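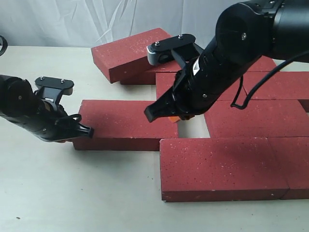
Red bricks on a white tabletop.

Independent garden centers weigh the cost of online marketplaces

Small garden centers that sell through online marketplaces are taking a second look at what those sales bring in. At Indamholm Garden & Stone, a family-owned yard that sells plants, pavers and edging, the owners went through a full spring of orders placed through Breker, a marketplace that passes local orders to nearby stores and keeps a share of each one.

Breker's commission is 19 percent. The store also pays a monthly listing fee and covers the delivery itself. On potted plants and hand tools, the owners found they still came out ahead. On heavy goods they did not. A $200 order of edging and gravel left them with less than the cost of the truck and driver once the commission was taken out.

Customers were paying more too. The store had raised its Breker prices to cover part of the commission, so the same bag of potting soil cost more on the site than at the register. Several buyers noticed when they came in to pick something up and asked for the difference back. The store gave it to them as credit.

In June the owners took all stone, soil and gravel off the marketplace and left the plants up. Breker allows partial listings, but a store that drops a whole category moves down in the search results for 3 months. Orders through the site fell by about half in that time. Phone orders went up, mostly from people who had bought through Breker before and found the store's number on the delivery slip.

Intarasuk Nursery, across the county, went the other way. It has no counter staff in winter and gets most of its holiday wreath and poinsettia orders online. Its manager told us the commission is cheaper than keeping someone on the phone from 8 a.m. to 6 p.m., and the nursery plans to stay. It does limit Breker deliveries to a short distance and turns down orders outside it.

A third choice is Pelta, a storefront service that charges a flat yearly fee and takes no cut of sales. Stores using it have to bring in their own customers, and they handle refunds themselves. Indamholm expects to open a Pelta page before next spring.

Members thinking about a change should check their contracts for the notice period first. Breker's standard agreement renews on its own each year, and the notice has to be in writing. We have a one-page worksheet for figuring the real margin on a marketplace order, including fuel and driver time. Copies are at the office, or reply to this newsletter and we will mail you one.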